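Notes for Unit 6: Who is in charge when the leader is sick?

Read this before section. It's on the long side, but it's one of my favorite units in the whole course, and the reading that goes with it (packet, chapter 11) is short, so I think it evens out!

## 1. The basic puzzle

Every system of government has to answer one plain question: if the person at the top can't do the job, who does it, and who gets to say so? The first half is usually easy. Most constitutions have a line of succession, and you can draw it on a napkin. The second half is where things get really interesting.

Death is clear. Resignation is clear, as long as it's in writing. Illness is a mess. A leader can be a little sick, very sick, sick for three days, or sick in a way that comes and goes, and the people who know the most about it are often the people with the most to lose from saying it out loud.

Keep these two terms apart in your notes:

- **Vacancy**: the office is empty. Somebody new holds it.
- **Inability**: the office is still held by the same person, and somebody else uses its powers for a while.

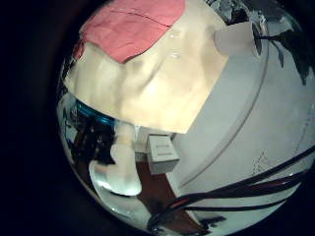 Students mix these up on every single midterm, so put a star next to them. An acting president is a person *using* the powers. The title stays where it was.

## 2. The Twenty-fifth Amendment

Ratified in 1967, and wonderfully short. Four sections:

1. If the president dies, resigns, or is removed, the vice president **becomes** president. (Before this, the country had been running on a custom started by John Tyler in 1841. More than a century on a custom!)
2. If the vice presidency is empty, the president nominates someone and both houses of Congress confirm by majority vote.
3. The president can hand over power voluntarily by sending a written declaration to the Speaker of the House and the president pro tempore of the Senate. A second letter takes it back.
4. The vice president and a majority of the principal officers of the executive departments can declare the president unable to serve. If the president disagrees and they hold their ground, Congress decides, and it takes two-thirds of both houses to keep the president out of power.

Read Section 4 slowly, twice. Look at how high that last bar is. It's higher than impeachment in the House, which needs only a simple majority, and it matches the Senate's two-thirds for conviction while adding the House on top. What does that tell you about what the drafters were afraid of?

Also notice the phrase "or of such other body as Congress may by law provide." Congress has never set one up. Great paper topic, by the way.
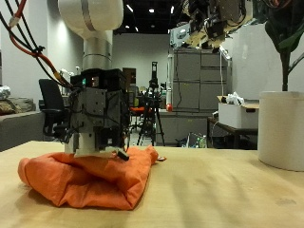 **Damián Galindo**
Lecturer, American Government and Public Law

## 3. What does the public get to know?

Now for the part that people love to argue about. There is no law that makes a president release medical records. What we get is a matter of habit, and habits have changed a lot.

- **Cleveland, 1893.** Surgery on a yacht, kept secret, with the full story not coming out until 1917.
- **Wilson, 1919.** A severe stroke. His wife and doctor controlled who saw him, and the cabinet was largely in the dark.
- **Eisenhower, 1955.** A heart attack, followed by unusually detailed briefings.
- **Reagan, 1985.** A letter passing power to the vice president during surgery, worded so carefully that scholars still debate whether it counted as a Section 3 letter.

Two questions run through all four. Does a leader have a right to medical privacy? And if some of it is given up on taking office, how much?

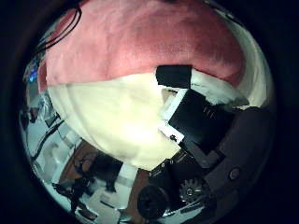 Ruba Zoubi raised a good point in section last term: a rule that forces disclosure might push a leader to skip the doctor altogether. Brian Kioko came back with the other side, that voters are already guessing, and guesses are usually worse than facts. I'd be thrilled to read a paper on either one.

## 4. Practice case: the Republic of Malgate

For section, we'll use a made-up country. Malgate has a president, a deputy, and a single assembly of 200 members. Its constitution says the assembly may transfer power to the deputy by a two-thirds vote "upon evidence of serious illness." It says nothing about what counts as evidence, or about how the president gets power back.

The president has been in the hospital for a week. The deputy belongs to a rival party. 172 members show up to vote.

Come ready to talk about:

- Is it two-thirds of those present, or two-thirds of the full assembly? Work out both numbers.
- Who should supply the evidence? Can the president's own doctor be made to speak?
- Draft one sentence that would fix the return-to-power gap. Just one! It's harder than it sounds.

## 5. Housekeeping

Response papers are 486 words at most (yes, there's a story behind the number, ask Rasmus). Cite the amendment by section. Late papers go to Rasmus Strazds, and the sign-up sheet for the November debate is on his door.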